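# Window episodes: frequently asked questions

For anyone collecting, checking or inheriting the simulated window set in the Kukano kitchen project. Maintained by Marius Pană, who would like to be asked each of these slightly less often.

### What are we collecting?

Short runs in which a person steers a simulated arm through one household job. In this set the job is windows: go to the window, get hold of it, open it. Each run is saved as an episode, with the wrist view, the joint positions and a one-line instruction. The learning system gets all three and is expected to work out what we meant.

### How many episodes are there?

At the last freeze, 2884 were recorded and 1045 had been reviewed and kept. The rest are waiting for review. A few have been waiting since December and have started to feel like family.

### Why simulate a window? We have windows.

We do, and the one in the Montes office has been painted shut since before the lease. Simulated windows reset when you press a key. They can also be swapped for another style between episodes, which the landlord has declined to do.

### Who picked the wall textures?

A random number generator with no training in interiors. Every kitchen gets its walls, floor and counters drawn separately from the texture pool, so stone can end up next to brick next to large tan tile. Please stop filing these as bugs. If the policy only ever sees white walls, it will learn that windows are things found in white walls, and we'd like it to be less snobbish than that.

### Why is the wrist view so hard to read?

The wrist camera is mounted behind the fingers and goes wherever the wrist goes. Tilt the wrist and the whole kitchen tilts with it. New operators tend to steer by the wrist view alone, and then wonder which way is up. Use the room view for getting there and the wrist view for the last bit.

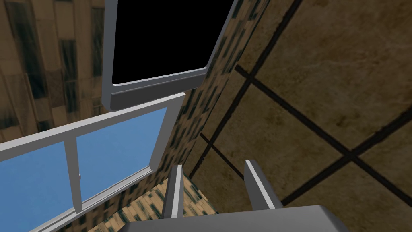 *Wrist view on an approach, fingers open. Upper pane black, lower panes blue.*

### Some panes render black and others blue. Which is correct?

Both are allowed. Pane color is not a label and has nothing to do with whether the window is open, locked, or feeling down. Don't reject an episode over it. Do reject it if a pane changes color halfway through, and send the episode number to Raimonds Kazlauskienė, who keeps a list.

### What should I grab?

Whatever part of the frame you can reach cleanly. We want variety, so if your last few runs all went for the same rail, try a different one. What we don't want is pushing on the glass with a closed hand. The simulator will sometimes let you get away with it, and the policy will then believe in it forever.

### Does a slow episode count?

Yes. Slow and steady is fine. Long pauses are less fine, especially the kind where the arm hangs in the air while somebody answers the door. The trimming script removes stillness at the start and end of an episode, but it leaves the middle alone. A policy trained on your coffee breaks will take coffee breaks.

### I missed the first grasp and got it on the second. Keep or toss?

Keep it, and tick **recovered**. These are some of the most useful runs we have. If you missed more than 2 times, toss it and start over. There is a difference between showing recovery and showing despair.

### What counts as a success?

The checker reads the window joint directly and wants it past the open threshold when you release. It doesn't care how graceful you were. The reviewer does, a little. If the checker says success and you know perfectly well that you opened the window with the elbow, reject it yourself and save the reviewer the trouble.

### How should I write the instruction line?

Like you'd say it to a person in the kitchen. "Open the window" is good. "Open the window over the counter" is good if there's a counter under it. "Actuate fenestration" was good exactly once.

### How many should I do in a session?

Stop at 50. After that, everyone's approaches begin to look alike, and the reviewers can tell who was operating by the wobble. Take a break or switch to the drawer set.

### The fingers went through the frame. Did I break something?

Probably not. Contact gets unreliable when you come in fast at a shallow angle. Reset, come in slower, and delete the run. If it happens at low speed, save it with the **physics** tag so that it goes to the Wemton simulator queue and stays out of training.

### Can I use the Zordale controller instead of the keyboard?

Please do. Keyboard episodes have a staircase look to them, all straight little steps, and we keep them in a separate folder. Recalibrate the controller at the start of each session. If the arm drifts left with your hands in your lap, you skipped that step.

### When does my work get reviewed?

Monday, starting at 10 a.m. Anything uploaded after that waits a week. Rejected episodes come back with a reason code, and code 7 ("other") means Raimonds has opinions and would like you to stop by.

### Will this ever work on a real window?

That's the plan. The real-arm trials are a separate project with its own FAQ, which is currently one question long and doesn't have an answer in it yet.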